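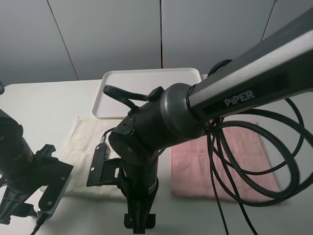 *Figure 1. Worktop with pink towel.*

## 4. Folding Station: Preparing and Folding Small Towels

This section applies to the Tratell folding station as supplied to the Stustville guest residence. It covers the worktop, the tray, and the folding of hand towels and face cloths. Bath towels and bed linen are covered in Section 5.

### 4.1 Before You Begin

Items required for each session:

- one white tray, shallow pattern
- clean towels, sorted by color
- one dry lint cloth
- the shelf list for the floor being supplied

1. Wipe the worktop with a damp cloth and dry it fully.
2. Wash your hands and remove rings or bracelets that may catch on the towel loops.
3. Set the tray toward the back of the worktop with its long side running left to right. Leave the front of the worktop clear for folding.
4. Check that the tray sits level. A tray that rocks should be exchanged at the linen store.

> **Note:** White trays are hard to see against a white worktop. Feel for the raised rim before placing a towel – a fold that rests on the rim will slip when the tray is moved.

### 4.2 Checking the Towel

1. Lift the towel by one edge and let it hang.
2. Look at both sides for stains, pulled loops, and loose hems.
3. Find the label or printed motif, if there is one. It should end up on the inside of the finished fold.
4. Place rejected towels in the return bag. Do not put them back with the clean stock.

> **Caution:** Do not fold a towel that feels damp or warm. Return it to the drying rack for 30 minutes and check it again.

### 4.3 Folding in Thirds

1. Lay the towel flat on the worktop, short edge toward you.
2. Smooth it from the center outward with the palm of the hand. Do not pull on the corners.
3. Bring the left third over the center.
4. Bring the right third over the left and line up the long edges.
5. Fold the near end up to the far end.
6. Turn the towel so that the closed fold faces you.
7. Place it in the tray with both hands, keeping one hand under the fold.

Face cloths are folded once in each direction and are not folded in thirds.

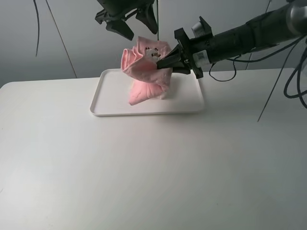 **Should a towel be refolded if it opens up on the way to the tray?**

Return it to the worktop, smooth it flat, and start again from step 1 of 4.3. Straightening a towel inside the tray leaves a crease along the center and makes the stack lean.

### 4.4 Filling the Tray

1. Keep one color to a tray. Pink towels are issued to the Grovov wing only.
2. Stack no more than 5 hand towels. Face cloths may be stacked higher, provided that the stack stands without support.
3. Keep every closed fold facing the long front rim.
4. Carry the tray level, with one hand at each short end.

> **Caution:** Do not slide a loaded tray across the worktop. Lift it clear.

### 4.5 Storage

Finished towels are transferred to the shelves in the order given on the shelf list. Shelves in the Tymoshchuk room are 22 inches deep and take two stacks, front and back. Move the older stack forward before adding the new one. Leave a gap of one hand's width below the shelf above, so that stacks can be lifted out and not dragged.

The full shelf list has 116 positions. Positions marked with a circle are reserved for face cloths and should be left empty if none are available.

### 4.6 Cleaning and Care

- Wipe the tray with the lint cloth after each session.
- Wash the tray weekly in warm water with mild soap. Do not use scouring powder, as it dulls the rim and leaves marks that catch on fabric.
- Store trays flat. Trays kept on edge may warp.
- Report chips or cracks to the linen store. Do not tape a damaged tray.

New pink towels should be washed separately for the first two cycles – color may transfer to white stock.

Section revised 13 March 2023. Replaces the sheet issued the previous May.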